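July 27, 2019

Glaze tests, Trikville workshop, continued from the last notebook (the one with tea on it).

Opened the kiln this morning and was met by three shelves of brown. I had been promised, by my own handwriting, a soft bluish green. The recipe is the one I call Achari, after the pickle jar whose colour started all this, and so far it has matched the pickle a good deal better than the jar.

Batch was 440 g dry. Sieved twice, left overnight, sieved again when I found a lump the size of a pea sitting at the bottom looking pleased with itself. Tiles dipped for a count of 3, then a second dip on the top half. The single coat is thin and tea-coloured. The double coat has gone thick at the lower edge and stopped just short of the shelf, so at least I am spared the chisel.

Whoever wrote "more copper?" in the margin of the recipe card, please own up or add a number. I put in a bit more copper. See brown, as noted.

Possible culprits, in the order I suspect them:
The new clay. It came from Sulo in the unmarked bags and it is darker than the old stuff even before firing. Under a thin glaze that must matter.
The cooling. I shut the kiln off and went home, as is traditional.
Me, at the scales, before breakfast.
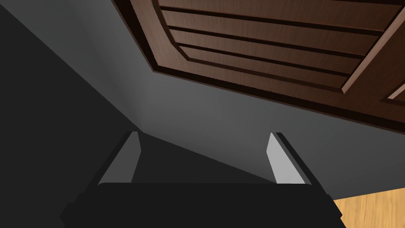

To be fair to the clay, I put four of the leftover pale tiles in the bottom corner as an afterthought, and two of those have a green blush where the glaze pooled in the stamped lines. It isn't the jar, but it is a relation of the jar. I have scratched the batch number on the backs and put them on the windowsill, where they are not to be used as coasters. Last time they were used as coasters.

Bronance is a different matter. That was meant to be the dull, metallic one for the lamp bases, and it has come out beautifully, with a sort of old doorknob sheen and hardly a pinhole. Naturally it is the one I didn't write down properly. The card says "as before, less of the black". Before what, I can't say. There is 288 g of the dry mix left in the tub with the cracked lid, and I'd ask everyone to leave it alone until I have worked out what is in it, or at least until I have dipped the lamp bases.

Shrinkage on the Sulo clay: test bar marked at 80 mm wet, 74 mm across the same marks after the glaze firing. That's 7.5 per cent, less than I'd allowed, so the lids I made for the old jars will now be too big for the old jars. They'd make decent saucers if somebody ground off the knobs.

Kiln notes. The door seal is shedding again and there were crumbs of it on the top shelf, one of them now a permanent feature of a rather nice bowl. Bats want scraping and a fresh wash. The middle peephole plug has gone missing and I've stuffed the hole with a scrap of fibre, so don't pull it out to see what it is.

Next: same Achari mix on the pale clay and the Sulo side by side, one dip only, no improvements from the margin. Then slow the cooling on a separate firing and change nothing else, which I have written on the wall in pencil because I know what I'm like. If it's still brown by October I shall rename it and sell it as brown.

Out of wax. Out of the good sponges too. Sieve is soaking in the left-hand sink.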